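Lanyards! Why do we wear a badge on a string?

Kids' Corner, by Gemma Donati
March 19, 2018

You have seen them everywhere. Teachers have them. Nurses have them. The lady at the swimming pool desk has one with a whistle on it too. A ribbon around the neck, a badge on the end. It's called a lanyard. Say it LAN-yerd.

So where did they come from?

Where the word comes from

Ships. Long ago, sailors climbed up high ropes with both hands busy. Drop your knife from up there and it's gone, or it lands on somebody. So they tied it on with a short piece of cord. That cord was a lanyard. The word comes from an old French word for a strap or a thong.

Later on soldiers used them, for whistles and small tools. Then came offices and schools and big meetings where lots of people don't know each other's names. Same idea every time. Keep the thing close, keep your hands free.

The parts of a lanyard

The ribbon. Usually flat, and usually a cloth that doesn't stretch much. Flat is comfy. A thin round string digs into your neck after a while (try it with a shoelace for one minute, not tied, just resting there. See?)

The hook or clip. Joins the ribbon to the badge. Some are metal, some plastic. Some swivel so the badge can spin around and face front again.

The badge holder. A little case or pocket for your card. Clear, so people can read your name without taking the card out.

The breakaway. Not on all of them but it should be on yours! A small plastic catch, often at the back of the neck. Pull hard and it pops open. More about that in a minute.

How it goes on

A head is wider than a neck. Sounds silly to say but it matters. The loop has to be big enough to get past your ears, your nose, your glasses if you have them. After that it drops down onto your neck and shoulders and the badge hangs in front.

Best way is two hands. One on each side, pull the loop open wide, badge at the bottom. Then over the top of the head and down. If the ribbon is twisted, fix it before it goes on, becuase it's much harder after.

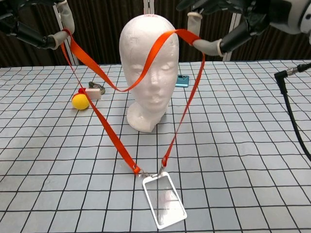 Why is it a bright color?

Lots of reasons. Bright orange or red is easy to spot from across a gym. You notice if you left it on a bench. And some places use colors like a code. At the Bunine science center, where my class group went this month, visitors get green and staff get blue. If you're lost, look for blue. Easy.

Ilaria Fabbri works at the front desk there and she gave out 159 visitor lanyards the morning we came. In the whole of last year it was 1,312 that never came back! People wear them home by mistake and find them at bedtime. If you have one in a drawer, they would like it back please.

Stay safe

Take it off for the playground. Slides, climbing frames, monkey bars, anything it could catch on.

Take it off near machines with moving parts. Same rule for grown ups.

Don't pull on someone else's. Not even for a joke.

Check the breakaway. Give it a tug with an adult watching. If it doesn't pop, ask for a different one.

Make your own

You need a long strip of ribbon, a safety pin or small clip, a piece of card, and a clear plastic pocket. Ask a grownup to help with the pin.

1. Hold the ribbon around your neck and let it hang to your belly button. Cut both ends the same.

2. Put the ends together and check the loop goes over your head easily. Too tight? Start again with more ribbon.

3. Stick a small square of velcro on each end so they join. That's your breakaway.

4. Clip the pocket on, write your name on the card, slide it in. Big letters.

Words to know

Lanyard: a cord or ribbon for hanging things on, mostly around the neck.
Breakaway: a catch that opens when its pulled.
Swivel: to turn around on one spot.

Next time: zippers. Send your zipper questions in before the end of March.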